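Cómo recoger ejemplos de agarre para un sistema de aprendizaje

Guía práctica, parte 2: la sesión de recogida
Por Sharon Mwaipopo

En la primera parte hemos instalado el programa Trirnico y hemos calibrado la cámara respecto al brazo. Ahora empezamos con lo que ocupa más tiempo, que es recoger los ejemplos. El español no es mi primera lengua, por eso prefiero las frases cortas. Si algún paso no queda claro, pueden escribirme en los comentarios.

Antes de empezar

Necesitan el brazo, una pinza, una caja de paredes inclinadas y un conjunto de objetos pequeños. Las paredes inclinadas ayudan mucho, porque los objetos que ruedan vuelven hacia el fondo y la pinza los puede alcanzar. Fijen la caja a la mesa. Si la caja se mueve un poco durante la sesión, los ejemplos anteriores y los posteriores ya no tienen la misma referencia.

Paso 1. Elegir los objetos

Mezclen formas y materiales. Yo uso piezas de juguete, cepillos, pelotas y algunos envases. Los objetos transparentes o brillantes son difíciles para la cámara de profundidad, pero conviene incluirlos desde el principio.

Paso 2. Definir los límites

En el archivo de configuración de Trirnico se escriben las esquinas del fondo y la altura mínima de la pinza. Dejen un margen junto a las paredes. Prueben primero los límites a velocidad baja y con la mano cerca del botón de parada.

Paso 3. Colocar los objetos

Pongan pocos objetos al comienzo, separados entre sí. Más tarde se añaden otros y se permiten los contactos. No los ordenen demasiado bien: una persona tiende a colocar las cosas siempre igual, y el modelo aprende también esa costumbre.
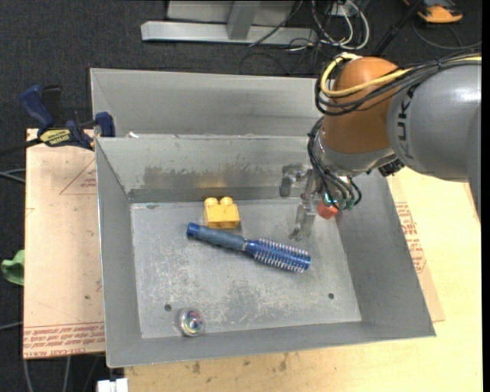 ¿Cuántos intentos hacen falta para el primer entrenamiento?

Con 2.000 intentos ya se puede entrenar un modelo sencillo y ver si los datos están bien guardados. Para comparar dos modelos yo espero a tener 4.000, contando también los intentos fallidos.

Paso 4. Lanzar los intentos

Cada intento tiene la misma secuencia: imagen inicial, movimiento, cierre de la pinza, elevación e imagen final. El programa guarda además la posición de los dedos. Al terminar, la pinza suelta el objeto en un punto al azar, y así la disposición cambia sin intervención. Con mi equipo se hacen hasta 150 intentos por hora.

Paso 5. Etiquetar el resultado

La etiqueta es solamente éxito o fallo. Trirnico la calcula con la apertura de los dedos después de la elevación. Con objetos muy finos este método se equivoca, de modo que reviso a mano una parte de las imágenes finales. Para esto utilizo el visor Pluline, pero cualquier visor que muestre dos imágenes juntas sirve igual.

No borren los fallos. El sistema los necesita para distinguir un agarre bueno de uno malo. Se borran solamente los intentos interrumpidos o los que no tienen imagen final.

Paso 6. Guardar la sesión

Usen una carpeta por sesión, con una copia de la configuración y de la calibración dentro. En marzo perdí una sesión entera por guardar la calibración en otro lugar y después sobrescribirla.

En la parte 3 preparamos los datos para el entrenamiento y separamos los objetos de prueba.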